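7/1/26
Por la redacción del boletín

Cambios en el almacenamiento de productos de limpieza

A lo largo de este mes el edificio de Pladham cambia la forma de guardar, rellenar y desechar los productos de limpieza. La medida afecta a las cocinas de planta, a los cuartos de limpieza, al taller y a los dos armarios del garaje. También afecta a quien trae productos de casa, una costumbre bastante extendida en la segunda planta y que hasta ahora no estaba regulada en ningún sitio.

El motivo es la revisión que se hizo en octubre. Durante aquella revisión aparecieron envases sin etiqueta en varios armarios, botellas de agua reutilizadas para guardar desengrasante y un bidón de lejía colocado en el mismo estante que el desincrustante de las cafeteras. No hubo ningún accidente. El informe recomendaba separar los productos por tipo, retirar todo lo que no se pudiera identificar y dejar por escrito quién puede trasvasar y en qué condiciones. Lo que sigue resume las normas nuevas.

Dónde se guarda cada cosa

Los productos con cloro (lejía y limpiadores que la contengan) van en el armario gris del cuarto de limpieza de cada planta. Los ácidos, es decir, desincrustantes, antical y limpiadores de inodoro, van en el armario blanco, que está en la pared de enfrente. Los dos armarios no comparten bandeja ni ventilación. Si un producto lleva amoniaco se guarda en el armario del pasillo, junto a los recambios de papel, hasta que llegue el mueble definitivo que se ha encargado a Dolamik. El plazo de entrega es de 15 días, aunque el proveedor ya ha avisado de que las bisagras pueden llegar más tarde y de que, en ese caso, enviaría los muebles sin montar.

Los envases pesados se colocan siempre en la balda inferior. Es una norma antigua que se había dejado de cumplir en la planta baja, donde las garrafas estaban encima del calentador. Ningún envase de más de 2 litros puede estar por encima de la altura del pecho. Los pulverizadores de uso diario pueden quedarse en el carro, con la boquilla en posición cerrada.

En las cocinas solo se permite el lavavajillas, el limpiador de superficies y el jabón de manos. Lo demás vuelve al cuarto de limpieza. Las pastillas de la cafetera se guardan en el cajón de la derecha, con su caja original. Si la caja se rompe, las pastillas se pasan a un bote con tapa de rosca y se pega el recorte del cartón con las instrucciones.
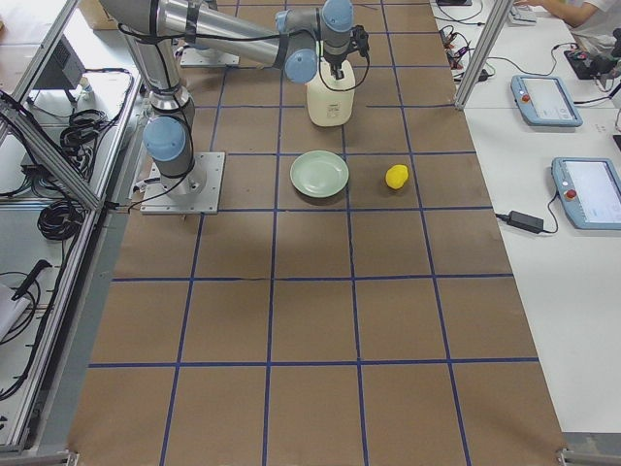
Envase de plástico blanco, con la etiqueta en la parte frontal.

Etiquetas

Todo envase tiene que llevar etiqueta legible. Esto incluye los pulverizadores rellenados, que son el caso más frecuente. La etiqueta debe indicar el nombre comercial del producto, si está diluido y en qué proporción, y la fecha de preparación. No basta con escribir «limpiacristales» o «suelos» con rotulador. En cada cuarto de limpieza hay un rollo de etiquetas resistentes al agua y un rotulador permanente atado a la puerta. Cuando se acabe el rollo, el recambio se pide en conserjería con el formulario verde, el mismo que se usa para las bolsas de basura.

Las diluciones de lejía se preparan en el día y se tiran al terminar el turno. Las de limpiador neutro se pueden conservar hasta 7 días. Pasado ese plazo se vacían por el fregadero del cuarto de limpieza con el grifo abierto, se enjuaga el pulverizador y se prepara una nueva. No se rellena un pulverizador que todavía tenga producto, aunque sea el mismo.

Queda prohibido usar envases de bebida o de alimentos para guardar cualquier producto, también de forma provisional. Esto se aplica a las botellas de agua, a los tarros de conserva y a las latas. Quien encuentre un envase de este tipo con algo dentro debe dejarlo donde está, cerrar el armario y avisar a conserjería. No hay que abrirlo para olerlo.

Trasvases

A partir de ahora los trasvases desde garrafa se hacen únicamente en la pila del cuarto de limpieza de la planta baja. Es la única que tiene extracción y lavaojos. Para trasvasar hay que llevar guantes de nitrilo y gafas, que están en la caja de la izquierda, y utilizar el embudo del color que corresponda: azul para neutros, rojo para ácidos y amarillo para clorados. Los embudos se aclaran después de cada uso y se cuelgan boca abajo. Los colores coinciden con los de las bayetas, salvo en la primera planta, donde quedan bayetas del pedido anterior y el verde sigue haciendo las veces del azul hasta que se agoten.

Las garrafas se levantan con las dos manos, una en el asa y otra en la base. Para las de mayor tamaño se ha instalado un soporte basculante. El soporte se bloquea con el pasador lateral, que hay que volver a meter hasta el fondo antes de soltar la garrafa – en las primeras pruebas quedó varias veces a medio cerrar. Si el pasador está duro, se aplica un poco de lubricante en seco. Aceite no, porque gotea sobre la rejilla.

Si se derrama producto, se ventila, se recoge con el absorbente granulado del cubo y se mete todo en una bolsa cerrada. El cubo está debajo de la pila. La bolsa no va al contenedor general. Se deja en la bandeja roja y se anota en la hoja de incidencias, aunque la cantidad sea pequeña. 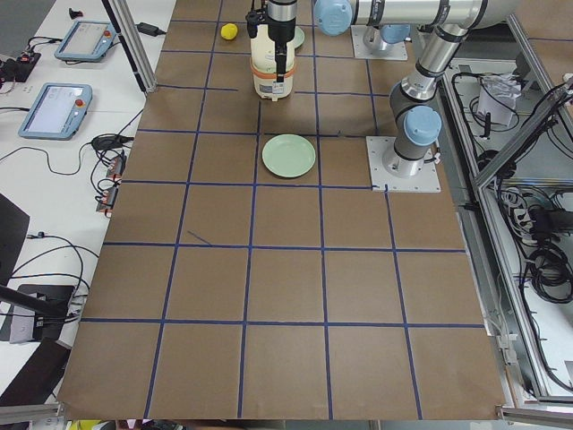
Envase cilíndrico de color crema con banda naranja.

Qué se retira y cuándo

La retirada de productos caducados o sin identificar la hará Magagula. La empresa pasará por todas las plantas empezando por arriba y dejará en cada cuarto una lista con lo que se ha llevado. Para facilitar el trabajo se pide que los envases dudosos se agrupen en el suelo, dentro de la cubeta de plástico, sin apilarlos. Los aerosoles van aparte. Las pilas y los fluorescentes no entran en esta recogida y siguen el circuito de siempre.

Los productos personales que haya en las cocinas se pueden recoger hasta que Magagula llegue a la planta correspondiente. Después se tratarán como el resto. Si alguien necesita un producto concreto por alergia o por cualquier otra razón de salud, puede pedirlo a conserjería y se comprará con cargo al edificio. Ya hay dos solicitudes aprobadas, una para un jabón sin perfume y otra para un lavavajillas sin colorante.

Los envases vacíos se enjuagan tres veces y se llevan al contenedor amarillo, excepto los que tengan pictograma de peligro. Esos van a la jaula del garaje con el tapón puesto. La jaula se vacía cada dos semanas. En diciembre se quedó llena antes de tiempo y aparecieron garrafas en el suelo, delante de la puerta del cuarto de contadores, donde no puede haber nada. Si la jaula está llena, los envases se quedan en el cuarto de limpieza hasta el siguiente turno de recogida.

Pedidos

Los pedidos de productos pasan a hacerse a través de Plikside. El catálogo es más corto que el anterior. Desaparecen los limpiadores perfumados, el abrillantador de metales y la cera líquida, que apenas se usaba desde el cambio de suelo en el vestíbulo. El desengrasante concentrado se mantiene, en garrafa y en un solo formato. El pedido mínimo obliga a agrupar las plantas, de manera que cada una debe enviar su lista antes del cierre de mes. Las listas que lleguen después entran en el pedido siguiente. El almacén tiene existencias de jabón y papel para unas 2 semanas, por lo que no hace falta adelantar compras.

Las fichas de seguridad de todos los productos del catálogo están en la carpeta roja de cada cuarto de limpieza, ordenadas por nombre comercial. Hay otra copia en conserjería. La carpeta de la segunda planta está incompleta, le faltan las fichas de los desincrustantes, y se repondrá con la primera entrega.

Las dudas sobre estas normas se pueden dejar en el buzón de conserjería o comentar directamente en el mostrador, en el horario habitual de mañana.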